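Journals > Outdoor Equipment Studies > Carry Systems > Section 4

Print | E-mail this article

4.2 Do frame sheets matter?

Vondale states that its stiffened back panel moves load to the hips. We doubt the claim holds for overnight packs of 37 litres. Royer's trail survey drew 1237 replies, but walkers rated packs they had paid for, and few people call their own purchase a mistake. The Trodari and Jacquet packs scored almost the same — with and without the sheet. Colour and pocket layout may explain as much of the preference as support does. The two packs that did differ were also the two lightest, and the survey made no allowance for that. Bulky soft items were left out of the packing list (Figure 2), a choice we find hard to defend.

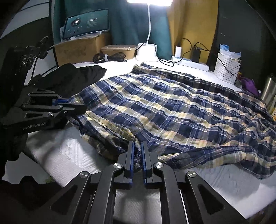 Figure 2. Plaid blanket, with a fold held between blue pads.

Until weight is controlled, we would treat the reported benefit as unproven.

Shares: 2 | Comments: 0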